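Altside shared workshop - build log / faults
Ticket: left hand loses grip part way through handover
Opened by: Maysoun Boutros
Assigned: Stavros Nedeljković
Status: open, waiting on part
Priority: medium

Tues-ish problem, got worse Thursday. Two-arm rig, bottle handover routine. Left picks up fine, lifts fine, then when right comes in to take it the left controller throws a current fault and the fingers relax. Bottle drops. Not every run. No pattern I can find with which bottle.

Tried so far:

- swapped the left and right hand cables at the Dralik board. Fault stays with left. So not the cable, not the port.
- reflashed left controller. No change.
- dropped grip current limit from 465 to 400. Fault goes away but now it slips on the lift. Useless.
- at 300 it wont hold a full one at all.
- put it back to 465.
- checked supply with the meter during a run, steady. Stavros says his meter is too slow to see a dip and he's probably right.

Log from the last bad run stops at line 2,294, same message as before, overcurrent then "hold released". Nothing odd in the lines before it. Have saved the whole thing in the Dinley folder, not pasting it here.
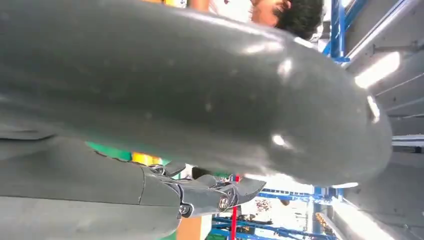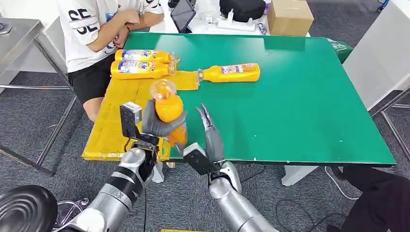 Stavros reckons mechanical and I'm coming round to it. Left hand feels stiffer than right when you close it by hand with power off, only near the end of travel. My worry is the grip point. With the bottle stood nearly upright like that, clear cap up, and the right hand open next to it with two fingers spread, there isn't a lot of room, and if right nudges the bottle at all the left has to fight it. That would give a current spike with nothing wrong in the electrics. Doesn't explain why left is stiff though. Could be two faults, ugh.

Update, same evening, SN:
Took the cover off the left hand. Tendon for the index finger is rubbing on the guide, there's a groove worn in it. Cleaned and greased, a bit better, still not right. Guide wants replacing. Ordered from Petkov, no delivery date given. Also backed the right arm's approach off a touch and slowed the last bit. Almost 400 closes on the bench with no load and no fault, but thats no load so dont get excited.

MB: ran handover after the grease. Fine for a good while then same fault. Longer gap between faults than before so I think the guide is at least part of it.

To do
- fit new guide when it turns up
- log current on both hands at the same time, not one then the other (my fault)
- try left gripping lower down the bottle so right has somewhere to go
- DON'T change the current limit again till guide is in, or we won't know what fixed it
- someone borrowed the small hex keys, can they come back please

Leaving open. If you need the rig for something else use the right arm only - left is ok to move about but don't trust it to hold anything.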